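# Trays, hooks and the things that end up beside them

I have never trusted a tray. People buy one for the shelf by the door, put their keys in it for a fortnight and then go back to the windowsill, the coat pocket and the top of the fridge. My sister-in-law Maj-Britt Granström has owned four that I know of and still rings me to ask whether she left her keys at mine.

So when Sigrun Wallin asked me to put together a page on small catch-alls, I said yes on the condition that I could be rude about them. What follows is mostly about the sort that combines a low tray with an upright and a crossbar, so that rings and coins go at the bottom and anything with a loop goes up top. Shops call them jewellery stands, valet stands or key stations depending on which shelf they want to fill. It's the same thing each time, as far as I can see, and the price goes from 200 kronor to 400 depending on the word on the box.

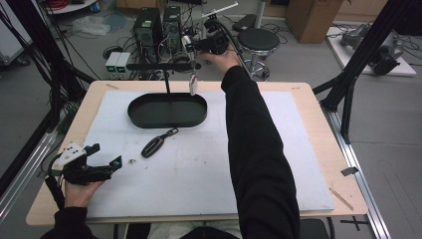

My complaint about the crossbar type has always been that it's made for people with necklaces. Most of what comes out of my pockets has no wish to hang from anything. Car keys are the worst, a fat lump on a ring too small to go over the end of a bar, and they get put down wherever the hand happens to be. The fob on the white board has a short chain loop and could perhaps be persuaded, but it's lying in front of the tray, where mine would be too. All the bar has on it is a small white tag on a cord, out at the right-hand end. I've seen bars in hallways doing less.

**The hanging part.** Sellers make a lot of this. Njål Rustad tells me he has used his every day for six years, and I believe him, but he is a man who folds carrier bags. For the rest of us there are some practical questions. Does it tip when you pull something off one end? Does the lightest thing slide along when you knock the shelf? A long thin rod over a light tray looks smart in a catalogue and I'd want to shove it with an elbow before paying. Hang the heaviest thing you own on one end and see what the other side of the tray does.

**The tray part.** Here I'm slightly less grumpy. An oval or round-ended tray is easier to wipe than a square one, there being no corners for grit to settle in. A raised rim does keep a ring from rolling off the shelf. It also hides the ring from anyone standing further back, so you will still hear "have you seen my ring" from the other room. Dark trays look tidy when they're empty. Drop a black key into one in a hallway with a single weak bulb and you'll be feeling for it with your fingers, every winter morning, until you give up and buy a white one.

**Where it stands.** I moved mine six times before it stayed put. On the chest of drawers it gathered post. On the shoe rack it gathered gloves. Gøran Myklebust swears by drawing round the base in pencil so that it goes back to the same spot after dusting, and I laughed at that until I'd tried it. It does work, I'll admit – for the tray. It does nothing for the keys.

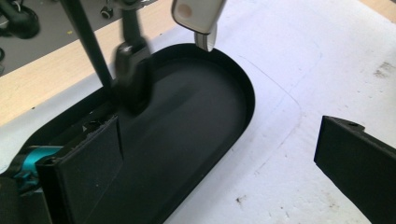 Then there's the question of what you let in. A tray with a rim invites things that have no business by the front door: a dead battery, half of something that snapped in June, the cap of a pen that left the house years ago. Once the first bit of broken plastic has been in there a week it counts as a resident, and after that you stop looking. Lorenz Prantl empties his on to the kitchen table on the first of each month and throws out whatever he can't name. I think that's excessive. I also notice that he's never late.

Some things I would keep out altogether:

- receipts, which will cover whatever you're looking for
- loose screws, unless you know what they came from
- spare keys that nobody has tried in a lock lately
- hair grips, which get under everything

The Flesholm flea market usually has a heap of old serving dishes that do the tray's job perfectly well, and a nail in the wall does the bar's. Put the nail at the height where your hand already goes when you come in. If you hang your coat up with your right hand, the nail belongs on the left. I worked that out after putting in two on the wrong side, and the filler still shows.

If you do want the stand and tray in one piece, take your own keys to the shop and try them on the bar before you hand over any money. The assistant may look at you oddly. Mine did, and the loop didn't fit.

*Page put together March 9, 2026. Complaints about my tone should go to Sigrun, who asked for it.*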